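Umberg Keeps Its Evening Classes
Features | 6 August 2019

When the town of Umberg closed its evening school for repairs, most residents assumed that it would not reopen. The building was old, the heating had failed twice in one winter, and enrollment had been falling for years. The Harawira Foundation, which has supported adult education in the region for three decades, took a different view. It agreed to pay for the work on the condition that the town keep the classes free of charge.

The school now has 1031 registered students, the highest number in its history. The youngest is 17. Many are parents who left school early and are working toward a diploma. Others already hold one and attend for bookkeeping, Spanish or basic drafting. Classes begin at 7 in the evening, an hour chosen after a survey of local employers showed that the second shift at the Plallar bottling works ended too late for anything earlier.

Adult education in small towns has rarely been a stable undertaking. Courses open when a grant is approved and close when it expires, and students who lose a semester often do not come back. Umberg had lived through this pattern more than once. Under the new agreement, funding is fixed for seven years, and teachers are hired on annual contracts where they were formerly paid by the session. The foundation regards the contracts as the most important part of the arrangement. A teacher who knows in December that there will be work in the spring can plan a full course of study.

The curriculum was revised at the same time. The former program followed the state high school sequence closely and expected students to move through it in order. The present one is divided into short units, each of which can be completed in 30 hours of class time. A student who must stop for a season, whether for farm work or for the care of a relative, keeps credit for every unit already finished. The office reports that returning students are now a regular part of each new term – a group the old records did not even track.

Transportation remains the chief difficulty. Umberg serves several outlying villages, and the last bus to Estis leaves before the final class has ended. The school has arranged shared rides and has asked the county to add a later departure. A decision is expected before the end of the year. Until then, students from Estis may leave early on request and collect written work to complete at home.

Mathematics continues to be the subject with the longest waiting list. The school has added two sections and opened a study room on the upper floor, where students may work without an appointment on any evening that classes are held. Attendance there is heaviest in the weeks before the diploma examination.

Home study is the part of the program over which the school has the least control, and it has begun to give the matter more attention. Advisers now discuss it with each new student during the first week – when the household is quiet, who else needs the table, and how many evenings can be set aside. Few students have a separate room in which to work, and the school does not suggest that one is necessary. A gray desktop and a lamp with a curved black arm and a lime-green shade would meet every recommendation in the student handbook, which asks only for a flat surface, a direct light and a place where books can be left out overnight. Registration for the fall term is open at the school office, and new students are asked to bring proof of address.

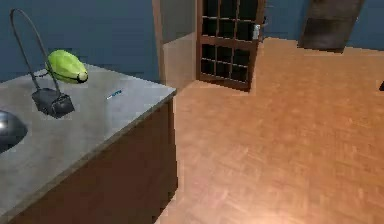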